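29 Aug 2020

Up at six and got the kettle on before the post came. One letter, from Desgate about the water, £714 for the year, which I shall query. Then started on the boxes, as I have been promising to do since June.

The trouble is lids. I have saved tubs for years and the lids never went back with them, so this morning I tipped the lot out on the landing and matched them up. Nine had no lid at all and have gone out for recycling. Two lids fitted nothing I own. I kept them anyway, then went back after lunch and put them out too.

Rang Dorothy Lightfoot to ask what she uses for her sewing things. She swears by old biscuit tins, but tins rust in my back room and I have lost a good set of buttons that way. I want plastic, with a lid that clips down and a handle on top, so I can get it off the high shelf with one hand while I hold the steps with the other. She said I should not be up the steps. We left it there and talked about her tomatoes.

The kind I mean is the white one with the grey handle set down into the lid and a grey latch at either end. Brown paper on the table, as usual, to save the top.

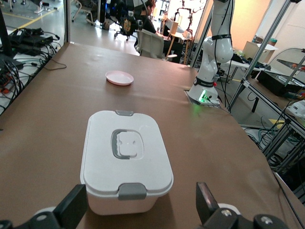 Evening

Decided what goes where. Threads and bobbins in the clip box, patterns in the old Bollevari shoebox, zips in a freezer bag until I think of something better. The wool can stay in the wardrobe. I wrote labels for all of it in biro and then could not find the sticky tape, so they are in the drawer with the scissors.

Supper was cheese on toast with the last of the chutney. Knees sore from the landing floor - must use the cushion next time. Mrs Mthembu brought back the pie dish and stayed for a cup of tea. She is off to Fondstead to see her sister and wants her beans watered while she is away.

Still to do: the airing cupboard, the letter to Desgate, new batteries for the torch. Bed at ten.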